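How Does a Play Get Made?

By Carol Hartley
08/10/2019
Shares 11 | Comments 2

Have you ever sat in a theater, waiting for the lights to go down, and wondered what all those people did before you got there? I have, ever since I was small enough to need a cushion to see over the person in front. So let's follow one play from the very first idea to the very first night, and you can find out who does what along the way.

Our play is called Ulo, and it's about a girl who looks after a lighthouse with her grumpy uncle. It was put on at the Marchal Theater in Kirnmont, a friendly old building with 1,119 seats and (I promise you) the squeakiest stairs in town.

It starts with a script

A script is the play written down. It has all the words the actors say, and also little notes called stage directions, such as "she runs to the window" or "he sits down, very cross." The person who writes it is called a playwright, and yes, it's a funny spelling! A "wright" is an old word for somebody who makes things, like a shipwright, who makes ships.
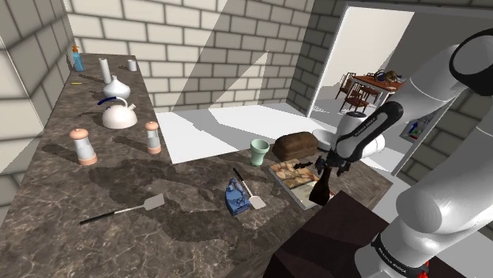 Aurélien Hamel wrote Ulo, and it took him almost 2 years. He wrote the ending five different ways before he found the one he liked, so the next time your teacher asks you to have another go at a story, remember that grown-up writers have to do that too.

Choosing the actors

Next comes the audition. That's when actors visit the director – the person in charge of how the whole play looks and feels – and read a bit of the script out loud. Sometimes they sing, or dance, or pretend to be a seagull (there are seagulls in Ulo, and they are very rude ones). The director listens to everybody and then picks the cast, which means all the actors in the play.

Lots of very good actors don't get the part they wanted. Maybe their voice was too deep for the girl, or they were much too cheerful for the uncle. They go home, have something nice for supper, and try for another play.

Practice, practice, practice

Now the rehearsals begin. "Rehearsal" is the theater word for practice. For Ulo they went on for five weeks, and in the first week the actors mostly sat in a circle and read. After that they got up and worked out where to stand and when to move, and that job is called blocking. It sounds dull, but without it two people might walk through the same door at the same time and bump noses!
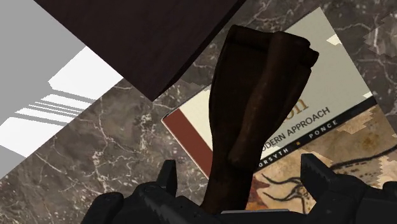
Lights, sound and costumes

While the actors are rehearsing, plenty of other people are busy too. A lighting designer decides when the stage should glow like morning or turn blue like the middle of the night. A sound designer finds the waves and the wind. The costume makers measure everybody from head to toe, then sew and pin and sew again.

Then there's the stage manager, who sits at the side with a big book and tells everyone when to go. Each "go" is called a cue. If the stage manager sneezes at the wrong moment, the thunder might come late.

Opening night

The first show is called opening night, and people often have butterflies in their tummies, even the ones who have been acting for years. You mustn't say "good luck" to them, either. Actors think that's unlucky, so they say "break a leg" to each other, and they don't mean it one bit.

If you'd like to try all this yourself, pick a story you already know, ask a couple of friends, and see how far you get in an afternoon. A blanket makes a perfectly good curtain.

11 people shared this
2 comments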